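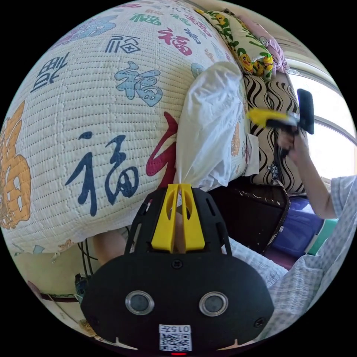 Aug 26, 2023
Posted by the Skidevby shared workshop, bench 2

The left gripper on our Plada build has been dropping its recording partway through a grab, and I've spent most of this week trying to pin down why, so please forgive the length of this one. The right gripper is fine. They share the same printed housing, the same yellow fingers and the same Pluvex board inside, which made me think at first that it had to be software. It isn't, or at least not all of it. The trouble only shows up on soft, light stuff — a crumpled white plastic bag pinched at its twisted end, like the one the fingers are closed on beside the quilted blanket, will set it off far more often than a cushion will. The unit is the one labeled 015左, and its little red light stays on the whole time the log is going quiet, so please don't trust the light!

What I've tried so far:

Swapped the cables between left and right. The fault stayed with the left unit, so I put them back as they were.

Reflashed the board with build 432. No change that I could see, though it did start up faster, which was nice.

Opened the housing and reseated the finger position connector. This was the good one. It went a full evening without a dropout, and I was all ready to close the ticket, and then it dropped more than 4 times the next morning.

Looked over the connector again under the bench lamp. One of the crimps has a bit of wiggle in it when the finger linkage comes all the way in. A thin bag lets the fingers close nearly to the stop, and a cushion doesn't, so that fits rather well with what we've been seeing.

I've ordered two replacement leads from Pfister and will crimp a fresh end on the old one in the meantime, with a dab of hot glue for strain relief. If anybody has a spare housing with the wider cable slot, I'd be grateful for the loan of it — mine is a tight squeeze and I suspect it's tugging on the lead.

Status: open, waiting on parts. Left unit can still be used for cushions and blankets, but check the log after each run.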